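The Ferry Office

The last boat to Plosport left at 5:40, and she had missed it by the length of the parking lot. The man at the window told her the next one was in the morning. He said it the way people read out a bus number.

She had come to close her father's account at the Kokkinos boatyard. He had paid them every February for 15 years to store a boat he never put in the water. The final bill was $734. She had expected a sadder number.
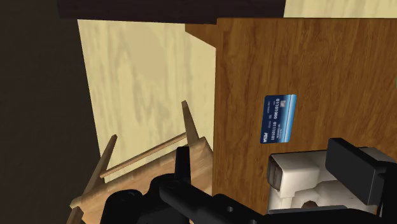

The yard had given her a key to his storage unit, so she went back there to wait out the evening. A pale wooden chair lay tipped over. The cabinet was where he always said it was, and on the side of it, stuck flat to the wood, was a blue card turned on its side. PESA, it said at one end. She tilted her head to read the digits, all ones and zeros, and left it where it was.

Inside the cabinet were rope, a tide table and a notebook. He had written down the weather for every day he visited. He never mentioned the boat. "Wind from the west," he wrote. "Ate lunch. Wind dropped."

She read until the light went. Then she took a pencil from her bag, found the next blank line, and wrote the date. Wind from the south, she put. Missed the ferry.

She slept in her car with the notebook on the dashboard. In the morning she paid the bill and asked what it would cost to keep the unit another year.

2,170 reads
76 shares

Last updated Jun 15, 2021

Contact | © Fornow Stories | Back to top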